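Shared Workshop Course: Building a Two-Arm Bench
Handout 4, Gear Assembly in Simulation
Tutor: Ineke Jacobs. Issued 2023-08-16

Participants are required to complete the gear exercise in simulation before they book the bench at Jarnitz. Each pair should save its joint settings under its own group name. 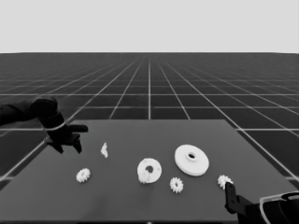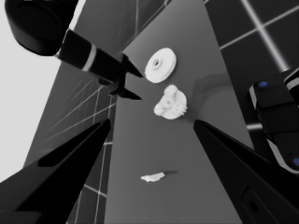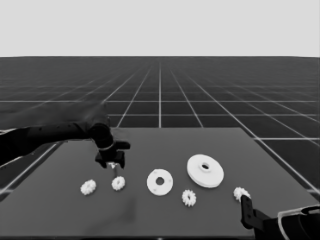

Simulated table with white parts and dark grippers.

Joint speeds must remain at the values given in Handout 3. Any change is to be agreed with Fotis Rallis beforehand and entered in the bench log. Pairs should attempt the exercise 23 times and record each failed grasp, with a short note on the position of the gear.

Printed gears may be collected from the workshop store. Bench bookings close seven days before the session.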